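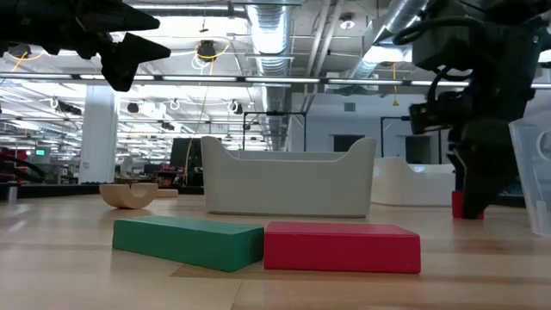
Green and red blocks on the bench, white tray behind.

October 12, 2025
Girth pressure, Susdale arena, second set. Braltum mat under the Soler girth, elastic on both sides, same gelding as in June. Logged 1,786 samples at walk and trot, left rein first. Dropped the first 215, rider still adjusting stirrups. Peak load sits behind the left elbow at trot, same spot as June. Right side flatter. Mat zero drifted over the last 30 samples, so re-zero before canter work. Molevitz girth not tested yet. Next run: cap at 1,000 samples per rein, tighten one hole after warm-up, note the hole number.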